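Home Kitchen Board > Bread & Dough > stainless or ceramic for an overnight rise?

mapleandrye
June 21, 2024
ok so my big ceramic bowl finally cracked (dropped the lid on it, my fault). Need something for overnight dough. I do a two loaf batch every week, 500 g flour per loaf, fridge overnight, bake in the morning. Been looking at stainless because it's cheap and I can't break it. But my sister swears metal kills sourdough?? Is that a real thing or an old wives tale

tinpantry
Old wives tale. Mostly. Stainless is fine. Every bakery I've worked in used it. What you don't want is bare aluminum with a wet sour dough sitting in it for hours. That can pit and taste weird.

gus_bakes_late
Disagree a little. Not about the killing part, that's nonsense. But metal gets cold fast and stays cold in the fridge. My dough in ceramic had a head start before it chilled down, in steel it just stalled. Went from a nice dome in the morning to basically a puck.

tinpantry
Then leave it out longer before it goes in? That's a timing thing, not a bowl thing.

gus_bakes_late
I did. Another hour on the counter. Still slower. Kitchen is cold tho, I'm up at 1,366 feet and it never really warms up til late.

lowoven
altitude would make it rise faster if anything, and not at that height, you wouldn't notice

gus_bakes_late
I said the kitchen is cold. Not the altitude. The hill is why it's cold

mapleandrye
lol ok. My kitchen is hot so maybe steel is a plus for me. It was already overproofing back in May. What size do people use? Saw a set from Fevodmont, three bowls nested, and a single deep one from Starier that costs the same as the whole set.

crumbcounter
Get the deep one. I have the Fevodmont set and the big one is wide and shallow, dough spreads out instead of up and you can't tell if it's doubled. Also the rims are rolled and water gets in there and dribbles out onto the counter an hour after you dried it. Drives me nuts

tinpantry
Seconding on the rim. Look for a flat rim, or a rolled one that's sealed all the way around. Run a fingernail under it in the store.

paprika_ann
I'll be the odd one out, I use a clear plastic tub with straight sides. Put tape at the starting line, and you know when it's doubled. No guessing. Lid snaps on, stacks in the fridge. Bowls are for salad

crumbcounter
plastic holds smells. mine smelled like onions for a year

paprika_ann
why were there onions in your dough tub

crumbcounter
there was a party

lowoven
For covering, whatever bowl you get, a plate works. Or a shower cap. Don't do a damp towel overnight in the fridge, it drys out and you get a skin on top.

mapleandrye
good call, I've been doing the towel. that explains the skin

oldstarter_44
Coming from the other side of this, I do my Lương steamed bun dough in steel and only steel. 300 g flour, 200 g liquid, small batch, oil the bowl first and it slides right out. With ceramic I was always scraping. As for cold, set the bowl in a bigger one with warm water for a bit. Metal warms up as fast as it cools, people forget that part.

gus_bakes_late
ok the warm water thing is smart. Will try. Still keeping my ceramic

mapleandrye
Update, went with steel. Not the Starier, the Ollum outlet had plain ones and I couldn't see paying triple. Oiled it, dough went in last night, plate on top. Came out clean this morning, no skin. Little flatter than I wanted but I shaped it in a hurry, so that's on me. Sister is not convinced
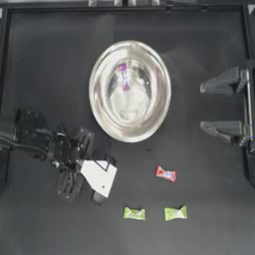 Next batch I'm cutting the water a bit and giving it longer on the counter before the fridge. Will post the crumb if its any good.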